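搬家前整理东西的笨办法，写给下一次搬家的自己

先说情况：两室一厅，住了7年，东西多到柜门关不上。二月份定下来要搬，留给我的时间不多，所以下面写得比较赶，想到哪写到哪，错字懒得改了。

适合谁看：自己打包、只叫车和搬运工的人。叫全包服务的可以关掉了，你们不需要这个。

一、先扔，再买箱子

顺序别反。我上次就是先买了一大摞纸箱，结果一看有地方装就什么都往里塞，塞完搬过去，到现在还有两箱没拆。

扔东西按房间来，别按种类。网上那种“把全家衣服堆到一张床上”的办法，时间充裕可以玩，赶的时候别碰，堆到半夜床上睡不了人，我试过。

一个房间一个房间过。每个房间从门口左手边开始，顺时针走一圈，抽屉全拉出来。手里三个袋子：扔的、送的、留的。拿不准的放“留”，别站那儿想。想一分钟的功夫能收完半个抽屉。

可以直接扔的，不用看第二眼：
过期的药、过期的调料
没有盖子的盒子，没有盒子的盖子
不知道配哪台机器的充电器（先拿手边的设备插一遍，都不对就走）
酒店带回来的小瓶子
旧家电说明书，型号拍个照就行
袜子只剩一只的

过期药别跟普通垃圾混，看看楼下有没有有害垃圾桶，或者问问药店收不收。

送的那一袋当天就得出门。放玄关没用，放三天就又回柜子里了。

二、容器怎么选

纸箱分大中小三种，大的少买。大箱子装书的下场就是底掉了，书散一楼梯。规律很简单：重的进小箱，轻的进大箱。书、碗、工具走小箱，被子、枕头、毛绒玩具走大箱。

塑料箱、收纳盒如果家里本来就有，拿来装零碎，搬过去直接上架子，省一道拆箱。我用的是Grasix那种可以摞的，买了好几年了，盖子有点翘，拿胶带缠一圈照用。没有的话不用专门去买，真的，水果店的泡沫箱、超市的纸箱都行，就是要看看有没有虫和水渍。

颜色能分就分。一种颜色一个用途，比写字快，搬运工也看得懂。比如厨房一个色，卫生间一个色，工具一个色。颜色不够就用彩色胶带，箱子顶面贴一条，侧面贴一条，光贴顶面摞起来就看不见了。

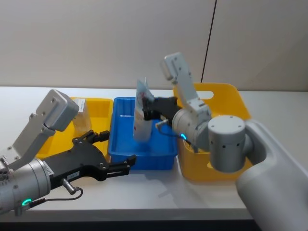 分类不要分太细。我最早分过“办公文具”“手工文具”“备用文具”，纯粹给自己找事，到新家还是全倒进一个抽屉。大类够用：每天用的、每周用的、一年用不了几次的。最后那类如果还特别多，回到第一步接着扔。

同一类东西尽量一个箱子装完，装不满也不要拿别的类来凑，空的地方塞毛巾、T恤，又防撞又省泡沫纸。

三、编号，别光写名字

写“杂物”等于没写。我那次有9个箱子都写着杂物，找个剪刀找了一下午，最后去楼下又买了一把。

现在的办法：每个箱子一个号，号写大，马克笔，两个侧面加顶面都写。手机备忘录里开一条，一行一个箱子，格式就这样：

7号 厨房 小箱 炒锅铲子 调料（立放） 削皮刀
8号 厨房 小箱 碗 易碎
9号 卧室 大箱 冬被

不用写全，写最可能急着找的那几样就行。备忘录能搜索，到时候搜“剪刀”就出来了。封箱之前顺手拍一张箱子里面，比打字快。

易碎的用红笔画个叉在顶面，别光写“轻拿轻放”，人家一手一个往车上扔的时候没空看字。

四、各房间要注意的

厨房
最费时间，最早开始，但最后封箱。留一个锅两个碗两双筷子到最后一天，别的先收。碗竖着放，跟放唱片一样，别摞着平放，摞着放一颠就裂底下那个。碗和碗中间夹一张厨房纸，旧报纸也行，就是油墨会蹭上，到了得再洗一遍。
液体调料拧开盖，瓶口蒙一层保鲜膜，再把盖拧回去，外面套袋子。酱油漏一次你就知道为什么了。
冰箱提前一天断电化霜，门开着，底下垫毛巾。冷冻的东西那一周就吃掉，别想着搬过去。

衣柜
挂着的衣服不用叠，一个大垃圾袋从下往上套，衣架钩子从袋口伸出来，扎紧，到了直接挂回去。这一招省的时间最多。
叠的衣服走行李箱，行李箱有轮子，重的也能放里面。

书
我的书称过，光书和旧杂志就349斤，吓一跳。能卖的先卖，卖书的平台有起收数量，凑够一批叫人上门。剩下的小箱平放，书脊朝外，箱子不要装满到顶，留一点用衣服塞。

电线和电器
拆之前拍照！！路由器后面、电视后面各拍一张。每根线单独卷，用扎带或者旧发圈捆，贴张小纸写是谁的。螺丝装小封口袋，直接用胶带粘在它那件家俱的背面，别单独收，单独收必丢。

卫生间
最后一天早上收。开过的瓶子全部装一个桶里，桶本身也要带走的嘛，正好。

五、“第一晚”箱

一定要有，而且自己拎，不上大车。里面放：
牙刷毛巾
换洗衣服一套
床单
卷纸
充电器、插线板
美工刀（拆箱用，别封在箱子里……我干过）
垃圾袋
一个灯泡
常用药
两包泡面

证件、合同、首饰单独背包里，全程不离身。

六、当天

七点起，把床拆了，被子最后一个大箱。车约早不约晚，晚了电梯抢不到。物业那边提前打招呼，有的小区要出门条，有的规定时间段不让搬。

价钱提前讲死，楼层费、步行距离、大件拆装算不算，全部要写在聊天记录里。我找的Barum，报价和最后付的一样，1147块，含一张床的拆装。别家我没比得很细，没时间，你们自己多问两家。

装车时候站在车旁边，按备忘录的号划掉，卸车再划一遍。对不上马上说，车走了就难说了。

卸的时候不要都堆客厅。新家每个房间门上贴张纸，写房间名，颜色跟箱子胶带对上，人家看颜色直接送进屋，你站门口指就行。

七、拆箱

当晚只拆三样：床、卫生间、第一晚箱。别的不看。

第二天厨房。第三天衣柜。书和杂物放最后，慢慢来。

拆一个扁一个，空箱当场拆平，靠墙立着，不然满屋空箱比满箱还占地方。好的留几个，其余的挂到小区群里，总有人要。

满一个月还没拆的箱子，打开看一眼，除了证件和应季的，基本可以处理掉了。我那两箱还在阳台，这周拆。

补充几条忘了写哪里的：
水电煤抄表拍照，旧家新家都拍
快递地址改掉，各个App都有一份，外卖那个最容易忘，我有一单送回旧家去了
钥匙门禁卡数清再交，押金的事当面说
墙上挂钩用吹风机吹热了再撕，硬撕掉墙皮要扣钱
洗衣机搬之前排水，再问下要不要装运输螺栓，滚筒的一般要
花盆搬前两天别浇水，沉，还漏

先写到这，去收阳台了。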